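How I Wash My Make-Up Brushes (And Keep Them From Going Manky)

I put this off for years. I'd buy a lovely new foundation brush, use it every morning until it went stiff, then wonder why my base looked streaky. My friend Kylie Halliday finally took one look at my brush pot and marched me to the sink, so most of this is her method with a few tweaks of mine!

What you need

A mild shampoo or a brush soap. I use the Peltia solid one, which comes in a little tin and lasts ages (mine's been going since September). Baby shampoo is fine too. You'll also want a clean towel, a bit of kitchen roll and a textured mat if you have one. The Tumex mat is a bit pricey for a square of silicone, but it does save your palms.

Step 1. Wipe off what you can

Swirl each brush on dry kitchen roll first. You'd be amazed how much powder comes out, especially from bronzer brushes. If you've used a cream product, put a drop of cleanser on the paper and work it through.

Step 2. Wet the bristles only

Hold the brush with the head pointing down under lukewarm water. Try not to let any run up into the metal bit, as that's where the glue lives. I lost a really nice Femolent powder brush that way — the whole head came off in my hand halfway through doing my cheeks. 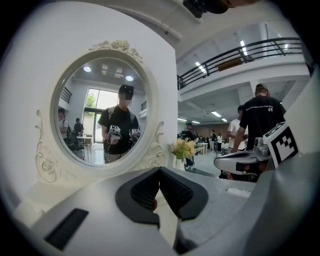
Step 3. Lather, gently

Rub the damp bristles over the soap, then swirl them on your palm or the mat for half a minute or so. Small eye brushes need hardly any time at all. The thick foundation ones are the pain, and I usually have to go back and soap them twice. Squeeze the bristles near the base and if the foam is still beige, carry on.

Step 4. Rinse and squeeze

Rinse with the head down again until the water runs clear. Squeeze the water out with the towel, but don't tug or you'll pull hairs out. Then pinch the head back into shape with your fingers.

Step 5. Dry them flat

Lay them on the towel with the heads hanging just over the edge of the counter so air can get all the way round. I do mine at 8 in the evening and most are ready by breakfast. My big Prendergast kabuki takes a full day, so I wash that one separately when I know I won't want it. Please don't put them on the radiator!

How often?

Foundation and concealer brushes get done once a week here, eye brushes every fortnight, and powder ones when I remember. If your skin is playing up, do them more often.

Augustina Osei asked in the comments on my last post whether sponges can be done the same way. They can, only you want to soak them first and squeeze the soap right through until they stop leaking colour. Mine still have a faint orange stain and I've stopped fighting it.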